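Small square table in the middle of the room, or push everything to the walls?

tizi_santoro
Hi all, long post, sorry in advance! We have one spare room that has to be a craft room, a homework room and the place where I pay bills, and since March I have been moving the same three pieces of furniture back and forth. There are two desks along the sides and a small white square table that I can't decide about. My sister says get it out of there. I love having it in the middle where I can walk all the way around it, but then there is the question of cords, because the nearest outlet is always on the wrong side of wherever I'm standing. Would love to hear what you all do.
— Tiziana Santoro

flunden_attic
Walls, walls, walls. I had a center table for 4 years and all it ever did was collect mail. The day I shoved it under the window I got my floor back, and my kids could lie down and do puzzles again. If you need a big work surface once a month, buy a folding one and keep it behind the door.

NosiphoN
I'm going to disagree with flunden_attic, in a friendly way! A table against a wall has one good side and three that you bump into. In the middle, two people can work across from each other and you can cut fabric without dragging it around like a wet dog. I do think it depends on the floor, though. What do you have down, carpet or wood?

tizi_santoro
Wood, pretty dark, so every thread and crumb shows. I sweep constantly.

kuroda_lane
Dark wood here too and I gave up sweeping before 11 at night, there's just no use while people are awake.

On cords, go and get a proper cable tray. I put a Joklow one under my desk, the kind that screws in, and it holds the power strip and all the slack. It wasn't cheap but I've stopped catching my foot.

flunden_attic
A tray doesn't help with the stretch between the table and the wall, though. That's my whole point. You still have a line across the floor.

NosiphoN
True, you do. I run mine down one leg with those soft hook-and-loop ties and then the shortest way to the wall, and I keep the walking side clear. We have a white table on dark boards as well, with a pale blue desk over by the brick wall, and I went through up to 300 of those ties before I was happy with it (I kept cutting them too short, don't laugh). 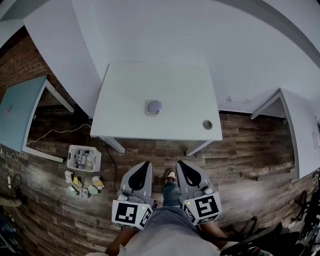

The other thing I'd say is keep the tabletop close to bare. One small thing on it is plenty, and whatever else you're using can go in a basket on the floor by the desk. Mine is white plastic, nothing fancy, and it does overflow, and then there are cups and odds and ends sitting next to it until I get around to them. I can live with that as long as the table is ready when I want it. If yours has a round grommet hole near a corner, turn the table so the hole faces the side your cord comes from. I wish I had thought of that before I loaded everything up!
— Nosipho Ngcobo

kuroda_lane
Seconding the grommet tip. Took me two tries.

flunden_attic
Fine, the basket is a good idea, I'll give you that one. Still wouldn't want the table there.

tizi_santoro
Thank you all so much, this is more help than I've had from my own family. I'm going to try it in the middle for a month with the cord down one leg, and I found a basket in the Zemness catalog, item 719, that should fit beside the bigger desk. Does anyone know if the ties leave marks on painted legs?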